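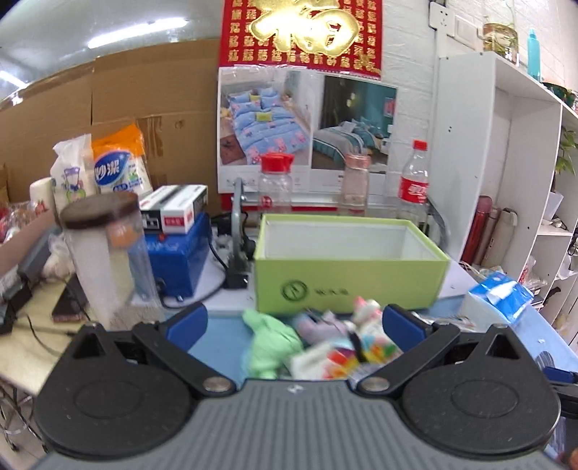 Part 2: Setting Up Your Telier Parcel Scale

Home | Guides | Downloads | Contact
Last updated: September

If you've gone through Part 1, your scale is out of the carton and the film is off the screen. Great! Now we get it sitting level, wake it up, and teach it what zero means. I've set up a lot of these (my own, my sister's, the one at the shop that Stella Massawe and I share for mailing out toys and odds and ends), and it's a quick job once you've found the right spot on the table.

Finding a spot

1. Pick a hard, flat surface. A desk or a solid table is fine. Carpet will give you silly readings, and so will a folding table with a wobble in it.

2. Keep the scale away from fans, open windows and heating vents. I had mine next to a window for a whole summer and couldn't work out why the last digit kept dancing.

3. Turn the scale over and find the four feet. They screw in and out by hand.

4. Flip it back and look at the little bubble level beside the screen. Turn the feet until the bubble sits inside the ring. Start with the two front feet and leave the back ones alone unless you really need them.

CAUTION: Don't lift the scale by the weighing plate. It's the one part you can bend without noticing, and after that every parcel reads heavy on one side.

Power

5. Open the battery door underneath and put in the batteries, matching the plus and minus marks. If you'd like to run it from the wall, plug in the adapter that came in the carton, and only that one.

6. Hold the power button until the screen lights up. You'll see all the segments flash, then a row of dashes, then 0. Hands off the plate while the dashes are showing!

NOTE: The scale turns itself off after 5 minutes. If you're working through a big stack of orders, hold MODE and POWER together until you see A-OFF, then press MODE once to stop that happening. On batteries I leave it the way it comes, as I always forget to switch it off.

Choosing your units

7. Press MODE to step through pounds and ounces, ounces only, kilograms, and grams. The scale remembers your last choice.

Calibrating

You'll need the calibration weight from the accessory bag. Let the scale stay on for 14 minutes first. I know, it's dull. Go make coffee.

8. Clear the plate and press ZERO.

9. Hold ZERO until the screen says CAL, then let go.

10. When the number starts blinking, set the weight in the middle of the plate and step back from the table. Leaning on it counts as touching it, as I've proved many times.

11. Wait for PASS, take the weight off, and check that you're back at 0. If you get Err 2 instead, the scale moved or felt a draft. Go back to step 8.

Weighing your first parcel

12. Put your empty box or mailer on the plate and press TARE. The screen drops to zero.

13. Add what you're sending. That's your contents weight, handy for customs forms.

14. For postage you want everything together, so take it all off, press ZERO, and weigh the parcel again with the filler in and the tape on. Tape weighs more than you'd think, especially the way I use it.

NOTE: If a big box hides the screen, pull the display out on its cord and stand it in front. The cord reaches 43 inches. Don't let it run under the box.

Esko Tuominen wrote in to ask whether you need to calibrate every time you move the scale. Across the table, no, just check the bubble. To another room or another building, yes, run steps 8 to 11 again.

Previous: Unpacking | Next: Printing Labels
Shares 14 | Comments 2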